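Gripper drops the panel at the same point every run, sim only
Nanadport Makers Board > Robots and Automation

tirno_kev
Posted 22 June 2022
Right, I love this project but it's driving me up the wall. Two arms in the Nimri sim, passing a flat panel between them over a table. Step 367, every single run, the fingers open and the panel goes. I've done 195 runs now! Same step! Contact force looks fine, then zero.

mossgate
Same step every time smells like your script to me. Have you got a timeout in there?

tirno_kev
No timeout that I wrote. Checked twice.

Thérèse Turcotte
Lovely fault, this. I'd look at friction first. We had one at Tirnovance where the pads were set far too slippery and the part crept out a hair at a time until it went.

mossgate
Disagree, sorry. Creep would wander a bit between runs. His doesn't.

Thérèse Turcotte
Not if the seed is fixed, it wouldn't! Kev, is the seed fixed?

tirno_kev
...it's fixed. Seed 19, since day one. OK, changing that now. Got a still from the replay as well, will stick it up. 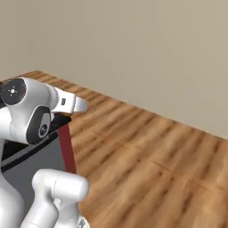 White gripper over the wooden table, the grey panel below it

old_bertie
Is that a second arm link low down, under the panel? I'd check whether the two are touching. If the collision shapes overlap, the solver can shove things apart quite hard.

tirno_kev
Ooh, hadn't thought of that. Contact log has 4,000 lines so give me a bit.

mossgate
Still say script. But turn the collision shapes on in the viewer, it's brilliant for this sort of thing.

Thérèse Turcotte
And please don't put this on the real pair until you know. A panel let go at that height is somebody's foot.

tirno_kev
Wouldn't dream of it, they're staying switched off. New seed, first run: dropped at a different step! Going through the log tonight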